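We use cookies to improve your visit to this site. By continuing to browse you accept our use of cookies. Accept | Settings

Household robots still slow with simple chores, Geder trial finds

Sat 1 July

A machine that can empty a dishwasher and wipe a shelf is possible today, but it is not yet a machine you would want to pay for. This is the opinion of the engineers at Colta, a small company in Geder, after their first long trial in real apartments and in one shop.

The trial started in December and took place in 14 homes and in the back room of Beltodik, a store for kitchen goods. People did the chores first with a hand-held gripper, so that the software could learn from their movements. Later the robot, which has the name Duda, tried the same chores alone. In total the company collected over 4000 attempts.

The results are mixed. With towels, plastic boxes and empty bottles Duda finished the work in 70 percent of the cases. With glass and with thin paper bags the result was much lower, and the company did not want to give the number yet.

"The robot is patient, but it is not quick," said Amirhossein Najafi, who leads the trial. "A person clears the table in the time that our machine needs for two cups. We must be open about this with the customers."

He said that pale things on a pale background stay one of the hardest problems. When everything is white, the software has difficulty to decide where one surface stops and the next one begins.
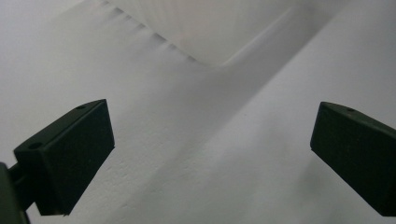 At Beltodik the expectations were higher. The manager of the store, Amos Castellanos, hoped that the robot could fill the lower shelves during the night. For the moment it can move closed cartons from a cart to a table, and an employee must stay near to it.

"I would not send anybody home because of this machine," Mr. Castellanos said. "But I would like to keep it for the cartons. My people don't like the cartons."

Colta will now repeat the trial with softer finger pads and a new version of the software. The company plans another 2000 attempts, most of them with dishes and laundry. A price for Duda was not announced, and the homes which took part will not keep the robot.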